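Clearing Up After Lunch: Questions We Keep Getting
Last updated 6 Nov 2019

Jabari Owino looks after the lunch room at Clirwood and answers most of these himself. He doesn't believe in miracle sprays or color-coded anything, so adjust your hopes.

Do I have to rinse plastic plates before they go in the rack?

Scrape them first, then wash them. A quick rinse under the tap is what people do when they want to feel they've washed something. I have yet to see it shift dried ketchup.

Are plastic forks and spoons really reusable?

Some are. The packet will tell you they last for years, and I'd like to meet whoever tested that. We bought a box of 80 in September and the thin ones started splitting at the neck before the month was out. The thicker ones are still going. If a fork bends when you press it on the counter, don't bother saving it.

What goes where at the end of a meal?

Trash out first, then plates and cutlery off the tray, then the tray itself. Most people do this backward and end up with a wrapper in the sink.

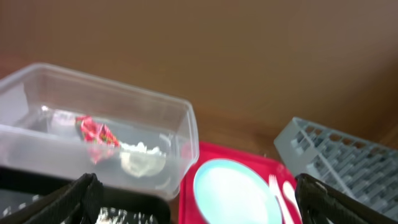 Plate, fork and spoon on the red tray, wrapper and tissue in the clear container, dish rack on the right.

Can I leave wrappers in a food container and deal with them later?

You can, and later never comes. A glossy wrapper hangs on to whatever was inside it, and a used tissue on top does the container no favors. Tip it out the same day. The lid, if you can find the lid, should stay off until the thing is dry.

Does foil go in recycling?

Depends where you live. In Toledo I was told yes by one person and no by another, both very sure of themselves. Check with whoever collects yours. Food stuck to it rarely helps your case.

Why use trays at all? Isn't that one more thing to wash?

It is one more thing to wash. Faraji Nzioka has argued with me about this for 2 years and he has half a point. My answer is that I would sooner wipe a tray than a table, and a red one shows grease from across the room.
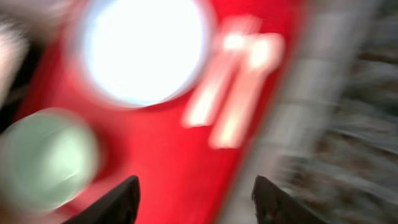 Wipe both sides, too. The underside picks up whatever was on the counter, and then it goes on the stack and hands it to the tray below. I don't trust a stack of more than 8, whatever the supplier says about stacking.

Is a slotted dish rack better than a towel?

For plates, yes. For spoons, I'm not convinced. They slide through or lie flat and stay wet, so I stand them in a cup.

Will you be buying a dishwasher?

People ask. I've read the brochures. No.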